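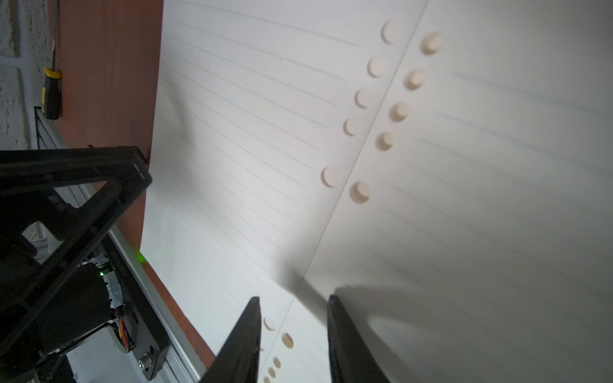 Page-turning cell, what are the actual rules on loose tools and guarding?

I run a small bench arm with a two-finger gripper, and the job is opening notebooks and turning pages. Our shop wants a one-page set of rules before anyone besides me is allowed to run it. Right now the habits are loose. A screwdriver stays on the tabletop by the rail, some of the wiring is exposed, and the notebook just lies there at whatever angle it was put down. The arm is slow and the fingers are small, so I don't know how much of the industrial robot standards applies. Do I need a fence? Does a tool on the table count as a violation of anything? I would like to write something people will follow.

Posted by Vestau, 2021-06-30

Swati

Start with a risk assessment. ISO 10218 covers industrial robots and ISO/TS 15066 covers collaborative use, and both expect you to look at the whole application: the arm, the gripper, the thing being handled and the table it sits on. A slow arm does not get you out of that. You may end up without a fence, but you need to have written down why.

On the screwdriver, I don't know of a clause that says "no screwdrivers." It falls under foreseeable hazards. If the arm can reach it, the arm can push it off the table or pin it against the rail, and someone will reach in to grab it. Our rule is that every hand tool goes back to the board before the drives are enabled, and the person who enables them checks the table first.

For the page, what I would write down:

Stop button within reach of the operator, tested at the start of each shift.
Speed limit set in the controller and locked with a password.
Hands stay out of the work area while the drives are on. Straightening the notebook counts as hands in.
Tape marks on the tabletop for the notebook, so people have less cause to straighten it.
Wires tied back and covered wherever the arm can snag them. Check them through the full range of motion, with the power off if your arm can be moved by hand.
Power off and locked out before anyone changes the fingers or touches a mounting bolt.

Keep it to one side of the paper. Ours was 10 pages until last August and I don't think anyone read past page 2.

Also look at your finger tips. Small contact area means higher pressure for the same force, so do not assume a weak gripper is harmless. Measure it if you plan to run with people close by.

Dedus

if its a hobby arm just unplug it when your not using it. never had a problem in 3 years. paper cant hurt you

Skistness

Agree with Swati on most of it. Two things from our side.

An indicator light is not a safe state. We had people treat a green LED on the hardware as "ok to reach in" when all it meant was that the board had power. Put a line in your rules saying what each light means, and label it on the machine too.

The other one is the log. We write down every stop, including the ones that seem silly, such as a finger catching in the punched holes. Entry 2936 was a page catching, same as the few before it, and reading them together is how we found the approach height was wrong. People had been clearing those by hand with the drives live.

To Dedus, unplugging it covers the time you aren't using it. The question was about running it.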